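Sunday, 3 p.m., Ostthorpe

Third session comparing hand controllers on the two-arm unit. Przemysław finished porting the Niven controller last night, so both hands now run off the same bus as the old Andale one and I can switch between them without powering down. Loop rate held at 100 Hz on both. Cable slack at the wrists still bothers me – I want shorter leads before we do anything with large wrist rotation.

Task is the same as before: white plate and a green chip bag on the white table, hands start open and empty, bag on the right. The bag is there for the right hand. The plate is for the left, later, if we get that far.

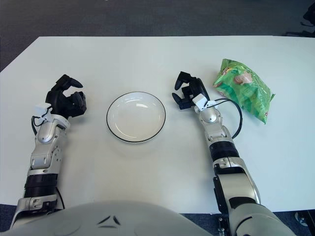

Ran 30 trials per controller. Andale closes on position only, and with a crinkled bag it has no idea when to stop. Niven closes on motor current, which should be better, but the threshold is noisy at low speed. I set it at 621 on the raw scale after an hour of fiddling and left it alone. Afshin thinks that is too high. He may be right, but I would rather change one value per day.

Approach angle matters more than I expected. Coming in over the upper part of the bag gives the thumb something to press against; coming in low mostly pushes the bag across the table.
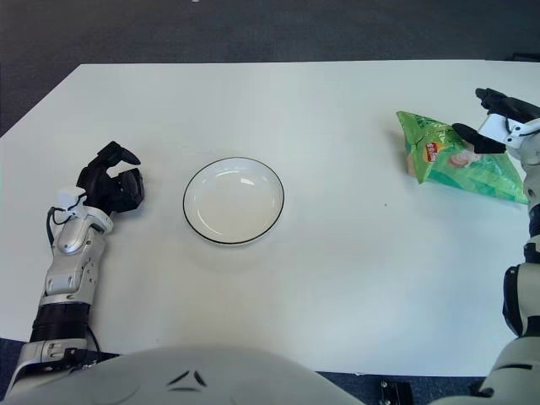

Right hand at the upper part of the bag, left hand curled beside the plate.

Logs copied to the Wosta drive. Still to do: repeat the low approach with the threshold down, ask Huguette for the shorter leads, recheck the left thumb zero.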